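Unit 6: Light, Shade and Surface in Interior Drawing
Handout for the second block. Read before the Sunday session and bring your value scale.

6.1 Scope

Unit 5 covered linear perspective for single rooms: horizon, vanishing points, measuring points and the ground plane. Unit 6 adds value, meaning how light or dark a surface is drawn. Color is left for Unit 8. All exercises in this unit are done in pencil or gray marker on the 50-sheet pad from the supply list.

Terms you need to know by the end of the unit: local value, form shadow, cast shadow, contact shadow, penumbra, falloff, reflected light.

6.2 Local value

Local value is how light or dark a material is before any lighting is considered. A white plaster wall has a high local value and a black chair has a low one. Students tend to draw every surface with the same range of grays and let the outlines do the work of telling objects apart. The result reads as a wireframe with some smudging on it.

Set local values first. Pick four grays for the whole room and assign each large surface to one of them: ceiling, walls, floor, main furniture. Squint at the room while doing this. If two neighboring surfaces fall on the same gray, move one of them by a step and write the change in the margin of the sheet.

The Cesa sheets from Unit 2 have a printed nine-step scale along the top. Steps 1 and 9 are reserved for the lightest highlight and the darkest contact shadow. Do not use either one for a large area.

6.3 Light sources

Three cases are covered.

a. Point source. A bare bulb or a candle. Shadow edges spread outward from the point directly under the source. To plot a cast shadow on the floor, draw one line from the source through the top of the object and a second line along the floor from the foot of the source through the foot of the object. The shadow of the top is where the two lines meet.

b. Parallel source. Direct sun. The rays are treated as parallel, so in perspective they share a vanishing point. The vanishing point of the shadow directions lies on the horizon, directly above or below the vanishing point of the rays. For the Bunia room problem, the sun is behind the viewer at an angle of 60 degrees to the floor.

c. Area source. A window on an overcast day, a ceiling panel, a bright wall. No single construction gives the shadow edge. Treat the source as two point sources, one at each end, and plot both shadows. Where they overlap is the full shadow. The band between the two outlines is the penumbra.

Case c is the usual one in real rooms and the one most often drawn wrong. The penumbra gets wider as the distance between the object and the receiving surface increases. A chair leg has a sharp shadow at the foot and a soft one further along. Draw the foot with a hard pencil and switch to a soft one as you move out.

6.4 Falloff

Light from a small source drops with the square of the distance. Twice the distance gives a quarter of the light. The eye does not respond in the same way, so a quarter of the light does not look like a quarter of the brightness. On the nine-step scale, allow almost two steps for each doubling of distance and check by eye. This is a drawing rule and should not be used for lighting calculations.

On a flat wall, falloff shows as a slow gradient. It is easy to overdo. One step across the full width of the wall is enough for most rooms, and a plain wall drawn with three steps will look curved.

6.5 Floors

Board floors do two jobs: they carry the perspective and they carry the value. Lay out the joints first with the measuring point method (Unit 5, section 3), then put down a flat gray over the whole floor, then add grain to selected boards only. Grain follows the length of the board. Keep it sharper in the area you want looked at and leave it loose elsewhere.

If the boards run diagonally to the viewer, the joints go to a vanishing point that is probably off the sheet. Tape a strip of scrap paper to the board and mark the point there.

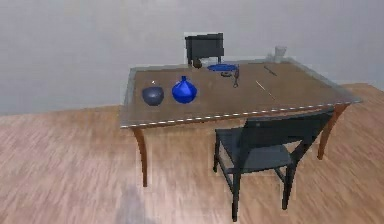

Figure 6.3. Computer rendering of a dining table and two chairs. Note the slight gradient on the wall and the soft shadow on the floor at lower left.

6.6 Order of work

1. Line drawing, hard pencil, no shading.
2. Four local values, flat.
3. Form shadows, one step down from local value.
4. Cast shadows, full shadow first, then penumbra.
5. Contact shadows under legs and bases.
6. Wall and floor gradients.
7. Highlights, lifted with a kneaded eraser.

Steps 3 and 4 are kept separate because a cast shadow is normally darker than a form shadow on the same material. Reflected light raises the form shadow near the floor, but it never reaches the value of the lit side.

6.7 Exercises

Exercise 17. Kettle problem. One kettle on a square table, point source at upper left, position given on the plan. Plot the cast shadow of the body and the spout. Leave construction lines visible.

Exercise 18. Bunia room, parallel source. Use the plan from Unit 5 and keep the same station point.

Exercise 19. Molus room, area source. The window is on the right wall. Plot both end-point shadows for the cabinet and shade the penumbra in no fewer than three steps.

Exercises 17 and 18 are due at the start of the session. Exercise 19 will be started in class and handed in the following week in room 453. Late sheets are marked for construction only.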